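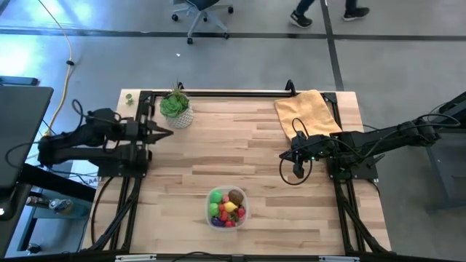 The table at Mansilla, with the fruit still in its box.

I named the planner Bredov after a landlord I used to have, because it took forever to answer and then did the opposite of what you asked. Soledad said you shouldn't name software after people you hate. She's my boss, and she's right about most things, but by then it was in 14 config files and I wasn't going to go digging.

So it's May, it's a little after six in the evening, and I'm in the lab at Mansilla eating crackers over my keyboard while two robot arms think about an eggplant. That was the whole job that spring. Fruit out of the box, fruit onto the table, fruit back in the box. My mother told her friends I worked in agriculture and I let her have it.

The hard part was never the arms (the arms are fine, the arms do what they're told). The hard part is the half second before, when the software has to decide which arm gets to go and by what route, and whether there's a plant in the way. There was always a plant in the way. Soledad Delacroix had put a potted plant on the table on her first day and declared it a permanent obstacle. "People's kitchens have plants," she said. I said mine doesn't, and she gave me a look like she'd seen my kitchen.

Anyway, the problem with Bredov was the waiting. You'd ask it for the lemon and you'd get the lemon. You'd ask for a strawberry, sure, strawberry. You'd ask for the eggplant and it would sit there and search, burning through 1000 candidate paths, then throw them all out and start over. No error! Just a little spinner on my screen going around and around like it was enjoying itself.

"Delacroix," I said, because I call her that when I'm losing, "it's afraid of the eggplant."

"It isn't afraid. Read me the cost."

I read her the cost. Everything was normal except one term called comfort, sitting at 300, when it should've been somewhere near zero.

"What's comfort?" she said.

"I thought that was yours."

"I thought it was yours."

We both looked at the spinner for a while.
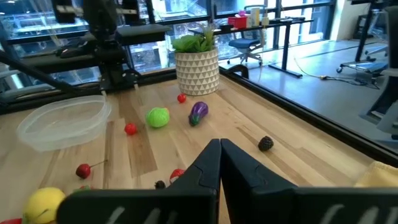 From the wrist: cabbage, eggplant, and the plant that started it all.

I pulled up the wrist view next to the log and went looking through the history. Comfort had come in with a bundle of old code from Pesisari, the place where we both worked before it folded, back when we were building a thing called Lustside. (Yes, that was the real name. It was supposed to be a lamp. We don't talk about the launch.) And there in the change note, in my own initials, was one line: keep away from S's plant, she's had a rough week.

Oh boy.

I did remember it then. It was the winter her dad was sick. She kept a fern by the test rig, and the arm kept brushing it, and every time it did she'd get up without a word and turn the pot a little. So one night I stayed late and wrote a rule that made anything near the plant expensive. I never told her. I guess I figured I'd take it out when things got better, and then things did get better, and I forgot, and the company went under, and the rule came along with us in a folder like a sock in a suitcase.

The eggplant was long enough that every grasp Bredov liked swung an elbow toward the pot. That was it. That was our three weeks.

Soledad had come around behind my chair by this point and was reading over my shoulder, which I normally can't stand. She read the line twice, I could tell, because her lips move.

"That's terrible engineering," she said.

"I know."

"You hard-coded my feelings."

"At 300, apparently."

She reached over and took a cracker. Then she told me to turn it down to 6 and run it again.

"Not zero?"

"I like that plant," she said, and went to get her coat.

I changed the number, saved it, and asked for the eggplant. The spinner went around once.

We use cookies to remember your reading preferences. By continuing to browse you agree to our cookie policy. Accept | Manage settings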